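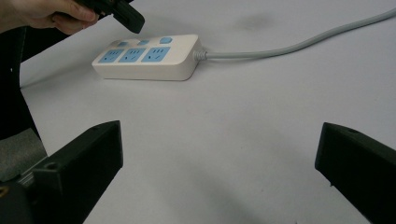
**Posso ligar o aquecedor a óleo na mesma régua de tomadas do computador e do monitor?**

Melhor deixar o aquecedor sozinho numa tomada de parede. O resto pode ficar na régua sem problema nenhum.

## O resto da pergunta, com os detalhes

Postado por **marmota_do_sul**

Oi, gente! Vou contar a situação inteira porque no título não coube. Mudei em junho para um apartamento antigo, daqueles de pé-direito alto e janela que não fecha direito, e o quarto que virou escritório tem exatamente duas tomadas. Uma fica atrás da estante (boa sorte para mim) e a outra do lado da porta, então tudo acaba saindo de uma régua só: computador, monitor, abajur, carregador do celular e, desde que esfriou, um aquecedor a óleo da Drokwood que herdei da minha tia.

No domingo passei a tarde trabalhando com tudo ligado e senti um cheirinho meio doce, meio de plástico. Desliguei, abri a janela, o cheiro foi embora. Pode ter sido só poeira queimando no aquecedor, que passou o verão inteiro encostado na área de serviço. Mas fiquei com a pulga atrás da orelha. A luz do abajur também dá uma piscadinha quando o termostato arma.

O apartamento é 127 V, se isso ajuda. Alguém já passou por isso? E vale a pena comprar uma régua mais cara ou é jogar dinheiro fora?

---

**tomada_torta**

Já passei por quase a mesma coisa, só que com uma fritadeira. Vou por partes.

Primeiro olha a etiqueta embaixo da régua. As comuns costumam trazer 10 A gravado, e em 127 V isso dá 1270 W para **tudo junto**, somando o que estiver espetado ali. Agora olha a etiqueta do aquecedor. Se for de 1500 W no máximo, ele já passa do limite sem companhia nenhuma. A conta é watts divididos por volts: 1500 por 127 dá quase 12 A.

Segundo, o cheiro. Poeira queimada existe mesmo, todo aquecedor guardado faz isso na primeira vez. Só que cheiro de poeira é seco, lembra secador velho. Doce e plástico me preocupa mais. Com tudo desligado e fora da tomada, dá uma olhada no plugue do aquecedor e nos furos onde ele ficava: se tiver plástico amarelado, marrom ou meio derretido, joga a régua fora e não tenta aproveitar. E se a tomada da parede também estiver marcada, chama um eletricista antes de usar de novo.

Sobre a régua mais cara: eu comprei uma Priko com filtro e gosto dela, o cabo é mais grosso e o botão é firme. Mas o filtro não aumenta a potência que ela aguenta! Muita gente confunde (eu confundi). Serve para proteger o computador de surto e olhe lá. Para o aquecedor, parede.

E a piscadinha do abajur num prédio antigo pode ser queda de tensão por fiação fina ou conexão frouxa. Uma piscada leve quando liga carga grande é comum, mas se piorar, ou se a tomada esquentar, pede para alguém olhar o circuito.

---

**jurema_1624**

uso tudo na mesma régua faz 3 anos e nunca deu nada kkkk mas o meu aquecedor é pequenininho, daqueles de pé

---

**baunilha e fio terra**

Com todo respeito à colega de cima, "nunca deu nada" depende muito da potência do aparelho e do tempo que ele fica ligado – e aquecedor fica horas.

Concordo com o tomada_torta e só acrescento umas coisas. Arrasta a estante. Sério, sei que é chato, eu tive que tirar uns 274 livros da minha para conseguir mexer nela, mas ganhei uma tomada inteira e o escritório ficou outro. O aquecedor vai nessa ou na da porta, e o resto vai na outra. Só não deixa a estante nem cortina encostando nele.

Confere também se as duas tomadas não são do mesmo disjuntor. É só desligar um por vez no quadro e ver o que apaga. No meu caso eram, e aí eu uso o aquecedor no nível mais baixo enquanto trabalho. E nada de benjamim nem adaptador no plugue dele. Se for pino grosso, é de 20 A e precisa de tomada própria para isso.

Ah, e veda essa janela! Uma fita de espuma resolveu metade do meu frio.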